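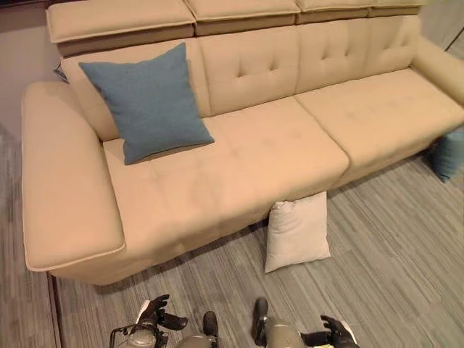 Seat cushions on, headrests up, blue pillow in the corner

Section 3: Setting up the sofa and the space next to it

Okay, if you've made it this far the back is locked on and the worst of the lifting is over. I've put together more than 50 Naylor sofas by now and this is the part I like, so put some music on and take your time.

1. Lay the seat cushions in. Start with the left one and push it all the way back until it touches the backrest, then do the other. The two front edges should line up at the seam. If one sticks out, pull it up and try again (don't just shove it, you'll bunch the fabric underneath).

2. Slide the headrests down onto their brackets, working from the left. You'll feel a bump, then a click. No click means it isn't seated, and it will tip the first time you lean on it.

3. Smooth the piping with your thumb along the armrests. It always comes out of the Godix wrap a little wavy and mostly settles in 2 days or so.

4. Fluff the throw pillow and set it where you like. I'm a corner person.

Note: The dimples in the backrest are stitched that way. Please don't pick at them or try to steam them flat!

Caution: Keep box cutters away from the fabric. Cut the wrap on the underside, where the staples are, and peel it up from there.

Now for the floor. These instructions assume carpet tile, like the gray striped kind we have – on bare wood or vinyl, add the felt pads from bag 2 before you go any further.

5. Walk the sofa into place with a person at each end. Lift it, don't drag it. Dragging can catch a tile seam and then you've got a curled corner to glue down.

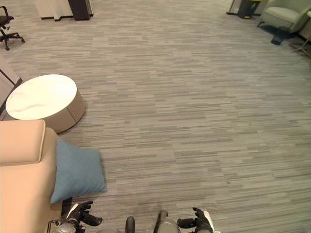
6. Bring in the round side table last. Leave enough of a gap at the end of the sofa that you can get a hand down between them, or you'll be moving everything the first time you drop a pen. Carry the table by the base, never by the top.

7. Check that any desk chair nearby can roll back without hitting the table. Sit in it and push off, that's the quickest test.

8. Sit on the sofa! Try both ends. If it rocks, go back to page 58 and redo the leveling feet – it's nearly always the back left one.

Note: The Nuvness care kit isn't in the box, you order it separately. For everyday marks a damp white cloth is plenty.

Revised 2025-12-31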